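Skovport Robotics Club
Minutes of the February general meeting

Called to order at 4:12 p.m., the delay being due to the room key, which was in the door.

Attendance: 21 members, the faculty advisor, and one parent who had come to the wrong building but stayed for the snacks and was, by the end, the person asking the best questions. Quorum is 12. Quorum was therefore met for the first time since the fall, and the chair asked that this be written down.

1. Minutes of the last meeting

Approved with two corrections. "Gripper calibration" had been typed throughout as "gripper celebration." Several members wished to keep it. The secretary has changed it anyway. The second correction concerns the snack total, which had been entered under tools.

2. Money

The club has 2879 dollars in the school activity account. This sounds like a lot and the advisor asked members to stop saying it in the hallway. Of that, the regional entry fee and the bus are already spoken for, and the replacement finger pads have to come out before the end of the month.

The Linar team asked for money for a second spare power supply. The Quartey team asked what happened to the first spare power supply. Discussion followed. It was found during the meeting, under the Linar team's coats. Request withdrawn.

The car wash is on again for spring. A motion to have the robot hold the sponge was made and seconded, then the advisor spoke for a few minutes on the subject of water, and the motion was withdrawn too.

3. Team reports

Linar (two-arm handling). This is the team entered in the tabletop division at regionals, so most of the meeting went to them, as it usually does. The task this season is the shop counter task: phones are set out on a table, some standing on display stands and some lying flat, and the arms have to pick up a named one, move it and put it back without knocking over its neighbors. The rules don't say how close together the phones may be, so the team has been practicing on the assumption that whoever sets the table at regionals is not a kind person.

Progress since last month is real. Flat pickups from the open side are now reliable enough that the team has stopped cheering for them. Upright phones are another matter. The fingers come in well, close well, and then lift the stand along with the phone, which the rules count as moving a second object. The team's position is that the stand is part of the phone in spirit. The advisor's position is that the judges will have the rule book with them.

There was a long exchange about the protector film tabs. Half the team wants the films peeled before practice so the glass is clean for the cameras. The other half says the tabs should stay, as the rules call for phones "as supplied," and a tab in the wrong place is just the sort of thing that shows up on the day. Put to a vote of the Linar team only. Tabs stay. The losing side asked that it be recorded that peeling them would have been very satisfying.

Reflections continue to be a pain. A dark screen is a mirror as far as the cameras are concerned, and the software has twice gone after a phone that existed only in the glass of another phone. Turning off the overhead lights helps with this and hurts everything else. Somebody will bring in a bedsheet to hang over the window side and the results will be reported next month.

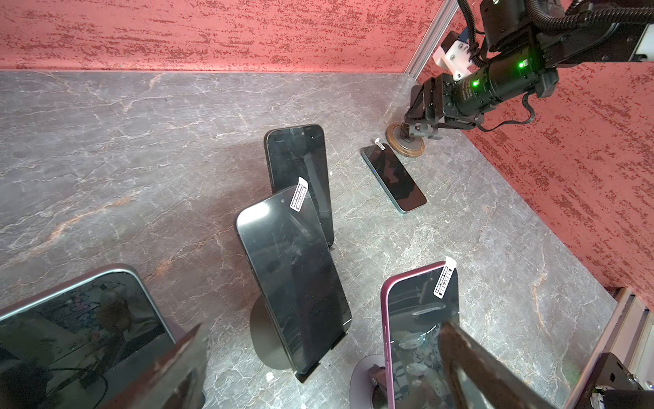 Linar practice table. Right arm over the wooden disk, left arm's fingers in the foreground, tabs still on as voted.

The question was raised whether both arms should be allowed to work at once. At present one waits while the other moves, which is safe and slow. With both going, a round can be finished well inside the limit, but the wrists come near each other over the middle of the table and the two drivers start talking in raised voices. Agreed: both arms may move at once in practice only if both drivers have agreed out loud beforehand what they are about to do. "I thought you knew" will not be accepted as an agreement.

Table rules were read out again. Clean the tabletop before every session. Cables go over the top and never across the work area. Practice phones are put away in the foam box at the end of the session, and are not to be used as mirrors, coasters or, in one case that the chair preferred not to go into, a doorstop.

Niltex (line sorter). The conveyor works. The sorter works. They do not yet work on the same afternoon. The team has traced this to a loose connector, or to the belt motor, or to a change somebody made to the code and did not write down, and is looking into all three. The chair reminded everyone that the change log exists and is on the shared drive, where its last entry is "fixed it." The Niltex team will add what was fixed, and by whom, if that person can be identified.

Niltex also wants its table back. It was lent to Quartey for one afternoon in the fall. Quartey agrees in principle.

Quartey (beginners' rover). All of the new members are on this team and they are having a better time than anyone else in the room. The rover goes forward, turns left, and stops when told. Turning right is planned. A member pointed out that three left turns will do the job, and this was demonstrated, with the rover arriving at the right place facing the snack table. Applause.

The team needs wheels that match. There may be a set in the gray cabinet behind the old mini-fridge, and a search party was formed on the spot and came back with one wheel and a trophy from a chess tournament. The trophy has been put on the shelf for now, as the shelf looked better with something on it.

4. Regionals

The entry form went in on time, which the secretary would like noted. Linar is in tabletop and Niltex is in sorting, provided there is something to sort with. Quartey will come along to watch, carry things and take notes on how other clubs pack their gear, an area in which we have room to grow.

Departure is at 6:40 a.m. from the side parking lot. Several members asked if this was a typo. It is not. Breakfast will be bagels. Members who want something other than bagels should eat it at home.

Packing: each team makes its own list and someone from a different team checks it. Last year every team checked its own and we arrived with four monitors and no keyboards. The arms travel in their padded cases with the fingers taken off and bagged. The bag is to be labeled. The word "stuff" is not a label.

Each match is three rounds of 12 minutes with a reset in between. The reset is ours to do and it counts against us if it runs over, so Linar will practice setting the table as well as clearing it. Members not on the team are invited to set up practice tables for them and to be as mean as they like. Sign-up sheet on the door. It was full before the meeting ended, mostly in Niltex handwriting.

5. Driver time

Complaints from last month about the same two people always driving were heard again, at greater length. After discussion the following was agreed, with one opposed:

Each session is split into turns of 40 minutes.
Nobody drives two turns in a row.
A turn spent looking for a cable counts as a turn.
The person waiting keeps the log, and the log has words in it.
New members may sit in on any turn and may ask questions, including during it.

The opposed member asked whether the rule about two turns in a row applies if the next driver is late. It does. The turn is then empty, and the late person can explain that to the group.

6. Open house

The school would like the club to show something at the spring open house. Last year's showing was the arm waving at visitors, which went over well with small children and badly with a display board. Ideas this time: the rover following a tape line (left turns only, for now), the sorter doing colored blocks, or Linar handing a visitor a phone. The advisor asked whether "handing a visitor" means the arm goes near the visitor. It does. The idea was changed to placing a phone on a tray, behind a barrier, from which the visitor may take it. Less exciting, but everyone could sign for it.

Decision put off until after regionals, when it will be clearer what is still in one piece.

7. Other business

The label maker is missing. It was labeled.

The club shirts will be dark green. The vote was closer than it needed to be, and orange has asked for a recount next year. Sizes to be written on the sheet by the sink. Please write your own and nobody else's.

The soldering bench is closed until the fan is repaired. Taping a piece of cardboard to the fan does not count as a repair.

The parent from the wrong building asked why the arms have cameras on them at all if the drivers are standing right there. Good answer from a Quartey member, who has been in the club for five weeks: the driver can't see what is behind the fingers, and the camera can. The Linar team asked if that could go on the entry poster. It can.

8. To do before the next meeting

Linar: bedsheet trial, upright pickups without the stand coming along, written reset order.
Niltex: connector, motor, code, change log. Table.
Quartey: turning right. Also table.
Secretary: post the driver turns, order finger pads, find the label maker.
Advisor: bus form, and a word with the front office about the heating in the room, which comes on when we leave.

Next meeting same time, same room. The key is now on a hook to the left of the door.

Adjourned at 5:35 p.m. Snacks had been adjourned earlier.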